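Notel Review is hiring a part-time research editor, defense and security desk

Notel Review publishes analysis of armed conflict and defense policy for 3,129 subscribers. We need an editor to check and prepare articles on military spending, arms supply and ceasefire talks.

The work is 2 days a week, remote, on a one-year contract. You will fact-check drafts against official records, query writers on sourcing, and update our monthly tracker of peacekeeping missions. Some evening work is likely when news breaks.

You should have:
Editing experience at a newspaper, journal or policy institute
A working knowledge of NATO and UN procedures
Reading ability in Russian, Arabic or French - any one is enough

To apply, send a resume and a 300-word note on a recent security story you think was badly reported. Applications close Wednesday, April 11, 2018. Questions go to Kanchan Vishwakarma on the editing desk.

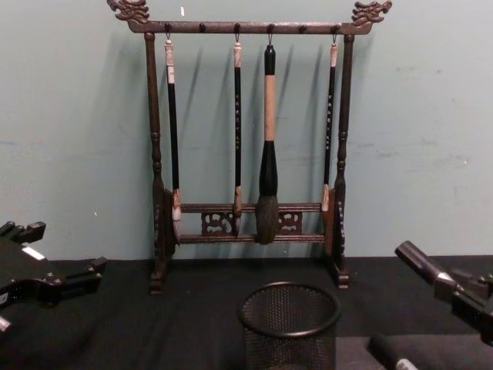

Piret Laur: Does the note have to be about a current war? I would like to write about the coverage of the defense budget in February.

Budget stories are fine.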